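동네에 주치의 비슷한 사람이 생겼다

3월 28일. 오늘 드디어 스티스텀(Stistham) 의원에 두 번째로 다녀왔다. 지난번에 다녀와서 쓴다 쓴다 하고 못 쓴 글이라 두 번 치를 한꺼번에 쓰려고 한다. 길어질 것 같으니 커피 한 잔 들고 읽으시길!

먼저 배경부터. 나는 병원을 정말 안 가는 사람이었다. 감기는 약국, 허리는 파스, 속쓰림은 양배추즙. 건강검진 결과지는 봉투째 서랍에 들어갔다가 이사할 때 나오는 물건이었다. 그러다 2월에 회사에서 단체로 잰 혈압이 생각보다 높게 나왔다. 계단을 뛰어 올라온 직후라 그랬겠지 하고 십 분 쉬었다가 다시 쟀는데 거의 그대로였다. 옆자리 동료가 내 숫자를 보더니 자기 커피를 슬그머니 치웠다. 내 커피도 같이.

그날 저녁에 집에서 제일 가까운 의원을 찾아봤다. 걸어서 갈 수 있을 것, 퇴근하고도 진료를 볼 것. 조건은 그 정도였는데 마침 시장 뒷길에 스티스텀 의원이 있었다. 이름이 특이해서 예전부터 간판은 알고 있었고, 치과인 줄 알았다. (간판 글씨체가 왠지 치과 같다.) 알고 보니 가정의학과 선생님 두 분과 전문간호사 한 분이 같이 보는 곳이었다. 의사 선생님은 네덜란드에서 오래 공부하고 오셨다고 한다.

예약은 비케오(Vikeo)라는 앱으로 했다. 나는 앱 까는 걸 싫어해서 전화로 하려고 했는데, 점심시간이라 안 받길래 그냥 깔았다. 그런데 이게 꽤 괜찮다! 증상을 미리 적는 칸이 있고, 먹고 있는 약이나 영양제를 사진으로 올릴 수 있다. 나는 집에 있는 영양제를 죄다 찍어 올렸다. 유통기한 지난 오메가3까지. 내 예약 번호가 377번이었는데 순간 대기자가 그만큼인 줄 알고 식은땀이 났다. 그냥 접수 일련번호였다. 대기실에는 할머니 한 분과 나뿐이었다.

첫 진료는 전문간호사인 안스 더한(Ans De Haan) 선생님이 먼저 봐 주셨다. 한국어를 나보다 또박또박 하신다. 혈압을 양팔 다 재고, 잠깐 앉아 있다가 한 번 더 쟀다. 다리 꼬지 말고, 등을 기대고, 팔은 심장 높이에 두고, 재는 동안 말하지 말라고 하셨다. 나는 평생 혈압을 재면서 떠들었다. 긴장되니까 자꾸 말을 하게 되는데 그것도 숫자에 영향을 줄 수 있다고 한다. 회사에서 잴 때도 동료랑 점심 메뉴 얘기를 하고 있었다.

그다음부터가 좋았다. 선생님이 내가 앱에 적은 내용을 이미 다 읽고 오신 거다. "영양제가 많으시네요" 하시더니 하나씩 왜 먹는지 물어보셨다. 대답을 못 한 게 절반이 넘는다. 엄마가 줘서, 홈쇼핑에서 묶음으로 사서, 색이 예뻐서(진짜다). 혼내실 줄 알았는데 그냥 웃으면서 메모를 하셨다. 겹치는 성분이 있는 건 의사 선생님과 같이 보자고 하시고.

잠은 몇 시에 자는지, 코를 고는지, 저녁은 주로 어디서 먹는지, 부모님 중에 혈압약 드시는 분이 있는지도 물어보셨다. 아버지가 드신다고 했더니 언제부터 드셨는지 아느냐고 하시는데, 몰랐다. 집에 가서 아버지께 전화를 드렸다. 마흔둘부터 드셨단다. 나는 왜 이걸 한 번도 안 물어봤을까. 통화가 길어져서 아버지 무릎 얘기, 옆집 개 얘기, 고모네 이사 얘기까지 들었다.

의사인 일케르 츠나르(İlker Çınar) 선생님은 말이 빠르고 손동작이 크다. 모니터를 내 쪽으로 휙 돌려서 수치를 보여 주시고는, 한 번 잰 걸로 결정하지 않을 테니 집에서 재서 가져오라고 하셨다. 아침에 일어나서 화장실 다녀온 뒤, 밥 먹기 전에 두 번. 자기 전에 또 두 번. 그걸 쭉 적어서 다음 진료 때 보자고. 약 얘기가 바로 나올 줄 알고 각오하고 갔던 터라 살짝 맥이 풀렸다. 좋은 쪽으로!
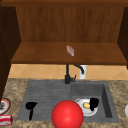 그래서 혈압계를 샀다. 선생님이 손목에 차는 것보다 위팔에 감는 걸 권하셔서 에렌(Eren)이라는 회사 것으로 골랐다. 화면 글씨가 시원시원하게 크고, 커프가 제대로 안 감기면 삑삑거린다. 처음 사흘은 이 삑삑 소리랑 싸웠다. 옷 위로 감으면 안 되는데 아침마다 추워서 꾀를 부리다가 걸린 거다. 나흘째부터는 반팔을 입고 잔다. 이불을 한 겹 더 덮고.

기록은 공책에 했다. 앱에도 넣을 수 있는데 손으로 쓰니까 이상하게 재미가 붙었다. 숫자 옆에 전날 뭘 먹었는지, 몇 시에 잤는지도 한 줄씩 적었다. 부대찌개를 먹고 늦게 잔 다음 날은 '부대찌개'라고만 적혀 있고 글씨에서 반성이 느껴진다. 회식 다음 날은 아예 빈칸이다. 빈칸도 그대로 가져오라고 하셔서 안 고치고 가져갔다.

두 번째 숙제가 나트륨이었다. 하루 2000밀리그램 아래로 먹어 보자는 건데, 이게 얼마나 적은 양인지 라면 봉지 뒷면을 보고 처음 알았다. 내가 좋아하는 라면은 한 봉지로 하루치가 거의 다 찬다. 국물을 남기면 좀 낫다고 해서 남겨 봤는데, 밥을 안 말아 먹으니 라면을 먹은 기분이 안 난다. 며칠 억울해하다가 그냥 라면을 주말로 옮겼다. 평일에는 집에서 해 먹는 날을 늘렸다.

여기서 자랑 하나만 하겠다. 나 이제 두부조림을 간장 반만 넣고도 맛있게 만든다! 비결은 식초 조금이랑 들기름, 그리고 대파를 미안할 정도로 많이 넣는 것. 대파를 먼저 기름에 볶아서 단맛을 낸 다음에 두부를 올리고, 양념은 두부 위에만 끼얹는다. 국물을 자작하게 잡으면 짠맛이 퍼져서 자꾸 간을 더 하게 되더라. 엄마한테 사진을 보냈더니 "싱거워 보인다"고 답이 왔다. 사진으로 간을 보시는 분이다.

김은 조미김에서 그냥 구운 김으로 바꿨다. 김치는 못 줄였다. 이건 선생님께도 솔직하게 말씀드렸다. 대신 작은 접시에 덜어서 먹는다. 통째로 꺼내 놓고 먹을 때랑 비교하면 확실히 덜 먹게 된다.

걷기도 시작했다. 거창한 건 못 하고 퇴근길에 두 정거장 먼저 내려서 걷는다. 시장을 지나오는 길이라 처음에는 걷다가 호떡을 사 먹는 부작용이 있었는데, 지금은 라로프(Lalov) 빵집 쪽으로 돌아서 간다. 라로프는 내가 지나갈 시간이면 문을 닫는다. 완벽한 경로다. 비 오는 날은 봐준다. 대신 집에서 뉴스 틀어 놓고 제자리걸음을 하는데 아랫집에 미안해서 두꺼운 양말을 신는다.

자, 그리고 오늘. 공책을 들고 두 번째 진료를 갔다. 안스 선생님이 공책을 펼치시더니 첫 장부터 한 장도 안 건너뛰고 다 읽으셨다. 부대찌개에서 웃으셨다. 나는 괜히 숙제 검사받는 초등학생처럼 손을 무릎에 올리고 앉아 있었다. 뒤로 갈수록 아침 수치가 조금씩 내려간 게 보인다고, 계속 이대로 적어 보자고 하셨다. 아직 안심할 숫자는 아니지만 방향은 좋다고 하셨는데 이 말이 얼마나 기쁘던지!

영양제는 의사 선생님이랑 같이 보고 두 개만 남겼다. 나머지는 겹치거나 나한테 굳이 필요 없는 것들이었다. 유통기한 지난 오메가3는 약국 수거함에 갖다 넣었다. 아침마다 약통 앞에서 한 주먹씩 삼키던 시간이 없어져서 은근히 상쾌하다. (혹시나 해서 적어 두면, 이건 내 경우고, 드시던 게 있는 분은 꼭 본인 다니는 곳에 물어보시길.)

피검사 결과도 들었다. 대체로 괜찮은데 콜레스테롤이 경계 근처에 걸쳐 있다고 한다. 일케르 선생님이 종이에 혈관 그림을 그려서 설명해 주셨는데 그림 실력이 좀… 나는 처음에 호박고구마인 줄 알았다. 그래도 설명은 귀에 쏙쏙 들어왔다. 그 종이를 달라고 해서 받아 왔고 지금 냉장고에 붙어 있다.

내가 제일 신기한 건 진료실에서 보낸 시간이다. 예전에 가끔 병원에 가면 하고 싶은 말의 반도 못 하고 나와서 엘리베이터 앞에서 "아 맞다" 하곤 했다. 이번에는 안스 선생님이 마지막에 "혹시 물어보려다 잊은 거 없으세요?" 하고 기다려 주셨다. 그래서 커피는 마셔도 되는지 물어봤다. 재기 직전에만 피하고, 오후 늦게는 줄여 보라고 하셨다. 아예 끊으라고 하실까 봐 한 달 동안 못 물어봤던 건데, 진작 물어볼걸.

전문간호사가 어떤 일을 하는지도 이번에 제대로 알게 됐다. 나는 혈압만 재 주시는 분인 줄 알았다. 여쭤봤더니 간호사로 일하다가 대학원 과정을 더 밟고 시험을 본 거라고 하신다. 고향에서 병동 간호사로 시작했고, 입원한 사람들을 보다가 입원하기 전의 사람들을 만나고 싶어서 이쪽으로 왔다는 얘기가 기억에 남는다. 나도 그 '입원하기 전의 사람'인 셈이다.

다음 진료까지 숙제는 이렇다. 혈압은 매일 안 재도 되고 진료 전 일주일만 몰아서 꼼꼼히 잴 것. 걷기는 지금처럼. 잠은 자정 전에 누울 것. 마지막 게 제일 어렵다. 지금도 시계를 보니 열한 시 반이 넘었는데 블로그를 쓰고 있다.

댓글로 저염 반찬 추천해 주시면 진짜로 다 해 볼게요! 특히 국 종류. 된장국을 어떻게 해도 맹물 아니면 바닷물이 되어서, 다음 글은 아마 된장국 실험기가 될 것 같다. 멸치 육수를 진하게 내면 된다는 분도 있고 들깨를 넣으라는 분도 있던데 내일 장 봐서 둘 다 해 보려고 한다. 이제 진짜 누우러 간다.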